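2026-04-02

Over 40 takes today and I'm still buzzing! I came in early to get the arm warmed up before the others wanted the bench, and by lunch I had a rhythm going that I haven't had since we started on the fruit set. Grapes all day. I was dreading them after the trouble with the bread rolls, but I love them. They give you something new every single go, because a bunch never lies the same way twice and you have to feel your way in (well, watch your way in, on the wrist view) and decide when to close.

The trick for me is going slower at the end than I think I need to. Down into the basket, fingers into the middle of the bunch, then wait a beat before squeezing. My old habit was to rush that part, and the Rokitz model copied the rush beautifully, bless it.
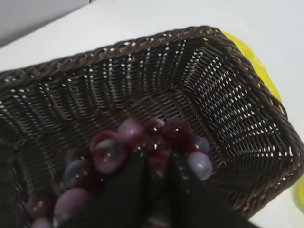

I threw out 2 takes where I dithered so long over the rim that I'd be ashamed for anything to learn from me. Everything else went up to Lomon before tea, so the set stands at 749 now. I did a little dance by the kettle.

Still want more starts from the far side, and more bunches pushed right up into a corner, as I keep favouring the middle. Must also write down which basket goes with which batch, I keep meaning to. Verar training run goes on tonight with the new lot in it. I shall be in at eight to look at the curves, can't wait. Wrist a bit sore from the controller.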